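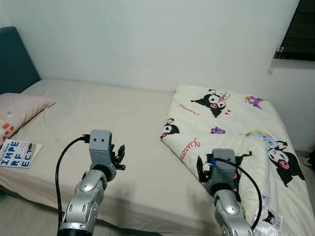 Una almohada de lunares y un librito blanco, «Imperfect», sobre la sábana.

«Yo leía con culpa», dice, y se ríe tan fuerte que en la mesa de al lado se giran. «Si eran las once de la mañana y estaba en la cama con un libro, escondía el libro. ¡Como si fuera tabaco!»

Coordina desde hace cinco años el club de lectura de Undden, la librería de la cuesta, y ha pedido que no salga su nombre porque, según ella, el club es de quien viene. Hemos quedado a media tarde, con dos cafés y una bolsa de tela llena de libros de poquísimas páginas, que son su gran pasión y el motivo de esta charla.

El club se llama Plutside y tiene una sola norma: nada que no se pueda terminar en una noche. Cuentos sueltos, novelas cortas, ensayos breves, algún poemario. «La gente llegaba agotada y con un tocho a medias en la mesilla. Les daba vergüenza no acabarlo. Y yo pensaba, pero si hay maravillas de ochenta páginas, ¿por qué no empezamos por ahí?»

Empezaron cuatro personas, en septiembre, en la trastienda, sentadas encima de las cajas de las novedades. Hoy son casi 40 y han tenido que mudarse a la sala de arriba, la que antes era almacén. Se reúnen una vez al mes y la mayoría confiesa que lee acostada, con la luz justa y el teléfono en otra habitación (esto último con resultados desiguales).

Le pregunto si leer en la cama no es la manera más segura de dormirse en la segunda página. «¡Claro que te duermes! ¿Y qué? Yo he soñado finales mejores que los del autor. Al día siguiente vuelves atrás un par de párrafos y sigues.» Luego se pone seria un momento y cuenta que su madre le leía así, tumbadas las dos, y que de aquellas noches recuerda sobre todo la voz y los sitios donde paraba a respirar.

De la bolsa van saliendo títulos de Kahsay, una editorial diminuta que publica solo textos breves y que ella defiende con un entusiasmo contagioso. «Mira este papel, mira qué márgenes. Aquí se puede escribir.» Escribe en todos, a lápiz, y los presta subrayados. Más de una lectora se los devuelve con respuestas a sus notas, y esos son los que no piensa soltar nunca.

También hay sesiones que salen mal. Recuerda una sobre un ensayo acerca del silencio en la que hablaron todos a la vez durante dos horas. «Fue un desastre precioso. Lo repetiría mañana.»

La próxima lectura será un relato de Tiduvero, la colección de bolsillo que acaba de entrar en la librería. Quedan plazas y basta con apuntarse en el mostrador. Ella ya lo ha leído dos veces, la segunda de un tirón, hasta las tantas.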